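Wumudard (official)
Thread: Season 3 update for Trurolstead. Please read to the end before posting in the support channel.

1/
The Season 3 update for Trurolstead goes live on Sunday. Servers will close at 6:00 a.m. and are expected to reopen by 10:00 a.m. Matches still in progress at closing time will be recorded as draws, and no rating will be lost or gained.

2/
Ranked play returns with a new ladder. All players above 1010 rating will be reset to 1010. Players below that mark keep their current rating. The reset applies to solo and duo queues alike.

3/
Placement has been shortened. Each account now plays 3 placement matches per queue. Results from the preseason do not carry over.

4/
The card pool now stands at 117. Two cards, Ferry Bell and Salt Warden, have been retired from ranked play and remain available in casual and custom rooms. Owners of either card will receive its full crafting cost in shards at first login.

5/
Salt Warden was the subject of many reports last season. Design lead Senga Ritchie reviewed the match data and concluded that the card could not be adjusted without rewriting its tower effect. A reworked version is planned for November.

6/
Tower changes. The outer towers now fire at the nearest unit in all cases. Previously, a unit carrying a shield could be skipped if a second unit entered range in the same tick. This was a fault and has been corrected.

7/
Duo queue. Partners must be within 2 tiers of one another to enter ranked duo. Pairs outside that range may continue to play casual duo – no rewards have been removed from that mode.

8/
Clan rooms. Clan leaders can now name deputies, who may open and close rooms, approve requests and pin one message. Deputies cannot remove a leader or change the clan name.

9/
The autumn invitational, held with our tournament partner Prultis, will use the Season 3 card pool. Registration opens at noon on the day of the update. Nnamdi Adeleke and Agnes Kinnear will serve as match referees. Rulings made during a match are final.

10/

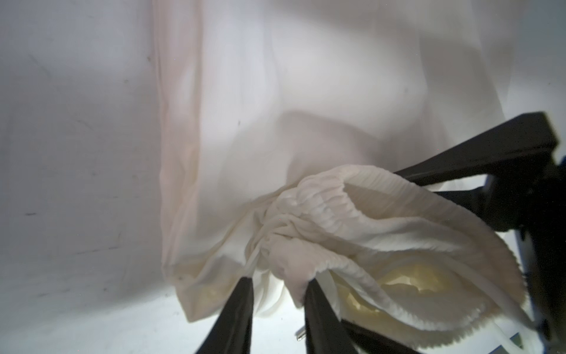 Sheer cloth against a pale wall.

11/
Known issues at launch: the deck list may show an old cost for Lantern Crew until the client is restarted; replays from Season 2 will not open; the Takagi controller profile must be selected again after the update. Fixes for all of these are in testing.

12/
Refund requests for the Season 2 pass should be sent through the in-game help form. Please include your account number and the receipt. Requests sent by direct message on this account cannot be processed.

13/
Full patch notes are posted in the game's news tab. Questions about ranked rules will be answered there by Rory Gunn during launch day, from 10:00 a.m. to 4:00 p.m.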